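OK so I finished Zindon last night. All of it. Ten episodes, and I stayed up way too late for the last two and now I'm at work pretending to read a spreadsheet.

Quick thoughts before I forget everything. Spoilers, mild ones.

First off, the pilot is rough. I'd tell people to push through it. Too much driving, too much snow, everybody whispering. My sister quit twenty minutes in and I don't blame her. But then episode two opens in the ferry office and it's like a different show. People talk at a normal volume! There's a plot!

The setup, if you haven't seen it. Small harbor town called Heris, cannery closes, the guy who kept the books goes missing with the pension money. His brother-in-law Sandberg is the cop. Should be off the case, isn't. You've seen this show before, sort of. I have too. Didn't matter by the middle.

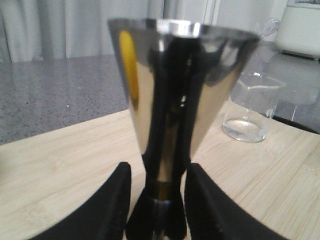
Eilif Tveit wrote every episode himself and you can tell, in good ways and bad. The good — everybody sounds like they've known each other for thirty years. The kitchen fight in episode five, where the two sisters argue over who gets the freezer and it's all about their dad. Best scene in the show for me. I watched it twice.

The bad — he loves a speech. Sandberg gets one in the car, one in the church, one to a dog. The dog one is fine. The church one needed somebody to take a pen to it.

Also what happened to the daughter's boyfriend? He's in four episodes, he has the boat keys, then gone. Not dead, not moved away. Just stops being in the show. I went back and checked the end of episode seven in case I'd fallen asleep. Nope.

Episode lengths are all over the place too. Most are under an hour and then the finale is 95 minutes. I didn't know that when I hit play at 11. Should of checked.
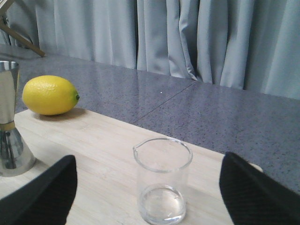

Lemon and jigger, Thursday night.

About that finale. I guessed who had the money, I think most people will, the coat thing in episode three is not subtle. What I didn't guess was that Sandberg would know the whole time and just sit on it. That last talk on the dock with his wife, no music, she never looks at him. Really good. Then there's a final two minutes that sets up a season 2 and I kind of wish they'd cut to black before it. A phone rings, new voice, new body. Come on.

Will I watch season 2? Yes obviously. No word yet on if there is one. I saw a post saying April for an announcement but the guy posting it also said the boyfriend was a ghost so, grain of salt.

Subtitles were better than the dub. I tried the dub for half an episode and Sandberg sounded like he was selling me a mattress.

Score, since people ask. Last year I gave Durkudness a 75 out of 100 and got yelled at in the comments for it. This is better then that. The acting is better, the ending mostly works, and nobody gets amnesia. I'm not doing a number for this one till I rewatch the middle. Higher than 75, leave it there.

Next up is either the baking thing everyone at work is on or finally finishing the submarine one. Leaning submarine. Tell me if it gets better after episode four, I'm stuck there and it's been weeks.

Ok lunch is over.

Recent posts
Durkudness: I said what I said
Shows I quit this winter and why
The submarine one, episodes 1 to 4
Dub or subtitles, a short rant
My watch list, cleaned up finally

Posted February 18, 2022 | Contact | Back to top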